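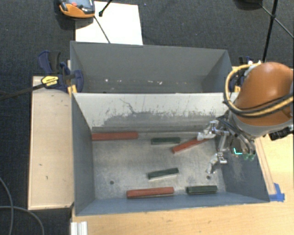
Milan Van Hecke: I'd still take the metal bin over anything with a lid. Scratches don't bother me. Lids bother me.

Home | Forum | New posts | Members | Search
Print this thread | E-mail this thread

Storage and sorting > Gray metal bins, scuffed: clean, paint or leave alone?

Halima Bassey
Fine, but lids weren't the question. The question was the wall. The far one on mine has a dark ragged band all along the bottom and the upper part is still pale, so it looks like a bathtub that had a tenant. The floor has scratches and smudges as well. I keep long blocks in it, red and green, and I'd like to know if this is dirt or just what bins do when they reach a certain age.

otasari_ilari
It's what bins do. Blocks get dropped in, blocks slide down, blocks hit the wall at block height. Up top nothing touches it, so up top stays nice. I have a Trikholm bin with the same tide line and I've scrubbed it twice. The second time I took off some of the finish and none of the mark.

Cor Van Hecke
Scrubbed it with what? That matters. A green scouring pad will make it worse. Dish soap and a soft rag, then a dry rag, then stop. Most people fail at the stopping.

otasari_ilari
A green scouring pad.

Cor Van Hecke
Well.

Hilde De Haan
I disagree with leaving it. Loose flecks along the top of a scuffed band can be old coating lifting, and then you get it on the blocks and on your hands. Run a fingernail over it. If it flakes, sand it lightly and put on a coat of metal paint. I did mine in July with a can of Grabowska gray and it came out lovely, apart from the drip, which I have turned to face the wall.

Milan Van Hecke
Paint inside a bin lasts until the first block. My father paints everything and then complains about chips — ask him about the mailbox.

Cor Van Hecke
The mailbox was a primer issue.

Halima Bassey
Fingernail test done. Nothing came off, though I now have a gray fingernail. Next thing: there are two small round holes in the floor. Drainage? Bolts? Do I plug them?

Hilde De Haan
I'd plug them. Rubber plugs, pennies each, and you can vacuum the bin without sucking up whatever lives underneath.

otasari_ilari
Leave them open. If you ever rinse it out you'll want the water to go somewhere, and the blocks are far too long to fall through. We've now spent more words on two holes than I did on my wedding speech.

Halima Bassey
Last one, and then I'll leave you all in peace. I have a second gray bin standing right up against the first, long edge to long edge. Red in one and green in the other, or keep them mixed? My greens are shorter than most of my reds, so they always end up underneath.

Milan Van Hecke
Split them. You own two bins. The second one is sitting there waiting to be asked.

Hilde De Haan
Mixed. Split by color and you'll spend your evenings correcting other people. I speak from experience and from a house full of other people.

Cor Van Hecke
Split by length. Color is decoration.

Halima Bassey
So that's one vote for each, thank you. I've washed it with dish soap, the band is exactly where it was, and I'm keeping the blocks mixed until somebody in this family objects. Holes stay open. Hilde, which Grabowska gray was it, in case I weaken?

Hilde De Haan
Number 196. Buy the small can.

Print this thread | E-mail this thread

Related threads
Flestdale shelving: do the feet ever sit level?
Getting tape residue off painted metal
Trikholm bins, old size and new size, will they stack?
Mailbox primer (locked)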